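Home | What's On | Hire the Hall | Hirers' Forms | Contact

Itthorpe Hall: Pre-Show Safety Checklist for Live Music, with Comments

Last updated: December 17, 2020

To be filled in by the duty manager before doors. Mark each item OK, NOT OK or N/A. The comments were added after the Ulline acoustic blues evening and the two Fedville folk club nights in May, and they stay on the form until the next revision. Keep the signed sheet in the blue folder in the office.

1. STAGE AND STEPS

1.1 Stage deck level, all sections locked together.
OK. Section nearest the piano rocks slightly if the foot is not wound down fully. Check by standing on it.

1.2 White edge tape complete along the front and both sides.
NOT OK at first check. Tape lifted downstage right, replaced before soundcheck. Seated players push their chairs forward during a set, so the tape needs to be seen from a chair as well as standing up.

1.3 Steps fixed to the stage, handrail firm.
OK. Handrail bolts tightened. Anyone carrying a double bass or a piano accordion should be offered the side ramp.

1.4 Chairs and stools for performers sound, no arms, rubber feet in place.
OK. One stool withdrawn with a split seat. Foot-stompers get the plywood board, taped down on all four sides.

2. ELECTRICAL

2.1 Stage sockets tested with the plug-in tester.
OK.

2.2 RCD on the stage supply trips and resets.
OK. Do this before the desk is powered up. It was done afterwards at the Ulline evening and the desk lost its settings.

2.3 Visiting amplifiers carry a current test label.
NOT OK for one harmonica amp, an old valve model with no label and a perished mains lead. Performer used the house amp. Hirers have been told that the label is needed for valve amps of any age.

2.4 Extension reels fully unwound when in use.
OK.

2.5 No drinks on or above amplifiers, the desk or the stage box.
NOT OK. Two glasses moved during soundcheck. Put the small side table out for performers' water. 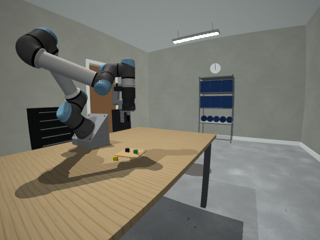
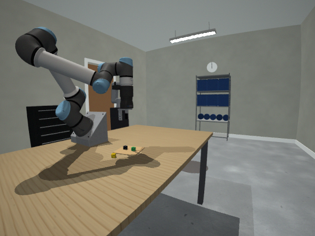

3. CABLES AND STANDS

3.1 Cables crossing any walkway covered or flown.
OK. Rubber ramp used at the side door.

3.2 Microphone stand legs fully open and clutches tight.
OK, except for one boom stand that drops under the weight of the heavier vocal mic. Marked with red tape and put in the repairs box. Do not put it back on stage for "just one song".

3.3 Guitar stands set back from the front edge.
OK. Resonator guitars are heavier than they look and need the wide stand.

3.4 Speaker stands pinned, legs not in the aisle, tops not overloaded.
OK. Pin missing on the left stand, spare fitted. More pins on order from Engebretsen.

4. SOUND LEVELS

4.1 Limiter switched on and cover locked.
OK.

4.2 Monitor levels brought up slowly with the performer in position.
OK. Harmonica played close into a hand-held mic feeds back quickly. Start with the wedge off and add it last.

4.3 Earplugs available at the bar and the box office.
OK. Box at the bar nearly empty, refilled from stores.

5. AUDIENCE AREA

5.1 Seating laid out to the approved plan, rows linked.
OK. Gangways kept clear. The Fedville organisers asked for an extra row at the back and were refused, as it would have narrowed the way to the rear exit.

5.2 Fire exits unlocked, clear inside and out.
NOT OK at first check. Instrument cases stacked against the stage-side exit. Moved to the green room. This has come up before and is now in the letter sent to hirers.

5.3 Exit signs and emergency lighting working.
OK. House lights dimmed to check.

5.4 Extinguishers in place, pins and seals intact.
OK.

5.5 Wheelchair spaces marked and companion seats next to them.
OK.

6. MERCHANDISE AND FOYER

6.1 Record and CD table clear of the main doors.
OK. The queue for signing should run along the noticeboard wall, away from the stairs.

6.2 Floor dry, mats flat.
NOT OK. Mat curled at one corner. Taken up for the night.

7. AFTER THE SHOW

7.1 Stage power off at the wall.
7.2 Tape and cable ties picked up from the deck.
7.3 Green room heater unplugged.
7.4 All faults copied into the repairs book, with the item number from this sheet.

Items marked NOT OK must be put right before doors open. If that is not possible, the duty manager rings the hall office on extension 818 and keeps the doors closed until told otherwise.

Signed (duty manager): ....................

Time of check: ....................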